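Caring for a Reed Organ or Harmonium at Home

Guidance for owners, issued by the Dirlow Keyboard Instrument Service
Last revised 26 February 2018

The reed organ was built for the parlor and the small chapel, and many instruments remain in private homes. The following advice is intended for owners who play their instrument regularly and wish to keep it in good order between visits from a technician. It does not cover pipe organs or electronic instruments, for which separate leaflets are available on request.

Choosing a position

Place the instrument against an inside wall. Outside walls are colder in winter and may hold moisture behind the case, where it cannot be seen. Keep the organ well away from radiators, heating vents, fireplaces, and windows that receive direct sun. Leave a hand's width between the back of the case and the wall.

The floor should be level. If the instrument rocks when the treadles are worked, place thin pieces of hardwood under the low corner. Folded paper and cardboard will compress and should not be used. An organ on casters should be lifted over door sills by two people and never pushed across them.

Temperature and humidity

Wooden parts, leather, and bellows cloth all respond to changes in the air. A steady room is of more benefit to the instrument than a perfect one. We recommend that owners keep the room near 68 degrees Fahrenheit and avoid turning the heating sharply up or down on days when the organ is to be played.

Signs that the air is too dry include keys that rattle, cracks along the grain of the soundboard, and a bellows that loses wind quickly. In a damp room, keys become slow to rise and stops are hard to draw. A simple hygrometer placed near the instrument will help the owner judge the matter. Read it at the same hour each day for a month before buying a humidifier or dehumidifier.

Cleaning the keys

Dust the keys with a soft, dry cloth, working from the back of each key toward the player. For marks that remain, use a cloth dampened with plain water and wrung out until no drop can be pressed from it. Clean a few keys at a time and dry them at once. Water must not run down between the keys.

Household sprays, alcohol, and bleach should not be used on any keyboard. Older key coverings may be ivory, celluloid, or bone, and each can be damaged by a product that is safe on the others. If a covering has come loose, put it in a marked envelope and keep it for the technician.

Cleaning the case

Dust carved work with a clean, dry paintbrush. Flat panels may be wiped with a barely damp cloth, followed by a dry one. Wax should be applied no more than once a year, sparingly, and never near the stop faces or the fretwork. Silicone polishes make later repairs to the finish difficult and are best avoided.

Removing dust from the reeds

A reed that sounds weakly, or not at all, is often held by a speck of dust. Play the note repeatedly with firm wind before taking any other step. Should this fail, the reed may be drawn with a proper reed hook, provided the owner has been shown how to use one. Brush it lightly from the fixed end toward the tip, and return it to the same cell. Do not bend, scrape, or polish the tongue. Even a slight loss of metal will change the pitch.

Have a clear table ready before drawing any reeds, and lay them out in keyboard order on a clean towel.

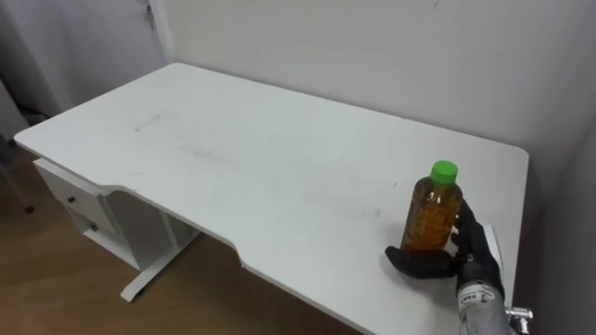 Caring for the bellows

Work the treadles evenly, with a full and unhurried stroke. Short, hard strokes strain the cloth at the folds. An organ that stands unused should be pumped for a few minutes every week so that the folds do not set.

Small leaks should not be closed with household tape. The adhesive hardens, pulls the surface from the cloth, and adds to the cost of recovering the bellows. Pirmin Gruber, senior technician, has examined instruments taped as long ago as 1997 on which the residue could be removed only along with the cloth beneath it.

Moths and mice

Felt and leather attract both. Inspect the space behind the lower panel in spring and again in fall. Vacuum the floor under the treadles with a soft brush attachment, keeping the nozzle away from the bellows. Mothballs must not be placed inside the case. Cedar blocks may be set on the floor beside it and should be renewed each June.

Sheet music and hymnals

Do not stack books on the top of the case. Their weight can bow the lid, and they tend to buzz when low notes are played. Store scores upright on a shelf, with large volumes laid flat. Loose pages may be mended with archival paper tape.

When to call a technician

Professional attention is advised when several neighboring notes fail together, when a note continues to sound after the key is released, or when the treadle straps show fraying. Owners are asked to write down the stop and the note affected before calling. Appointments are arranged through Noemí Camacho at the Dirlow office.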